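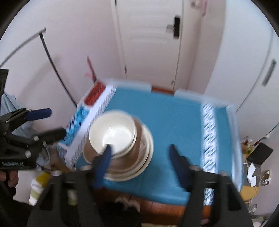
Umcombe, March

4. Trying both grippers on the plates

I do this bit on a Friday, when I've got the table to myself! You'll want the pair of grippers, a bowl and a few plates (mine live on the turquoise cloth).

1. Hold one gripper in each hand and open the fingers wide.
2. Bring one pad up to the inside rim of the bowl or plate, then close slowly. Slower than that!
3. Lift, move it across the table and set it down.
4. Swap hands and go again. I do 100 lifts a side – Glenys Kershaw managed 171 before her wrist gave up.

Note: a shiny bowl is harder to grip than a plate with a raised rim, at least for me, so write the two down separately in the Lostovton log.

Caution: keep your own fingertips well clear of the pivot pins, and don't let the cable trail over the plates.

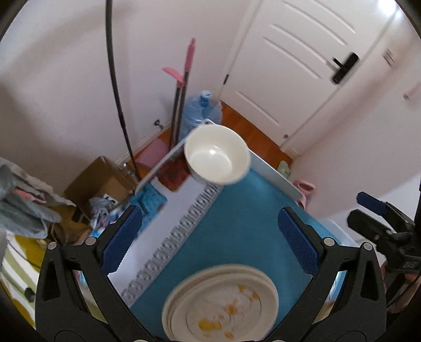 Fig. 2. Pads wide apart over the plates, with the bowl at the far corner.

5. If a plate slips, wipe the pads with a dry cloth and start that lift again (it still counts as one).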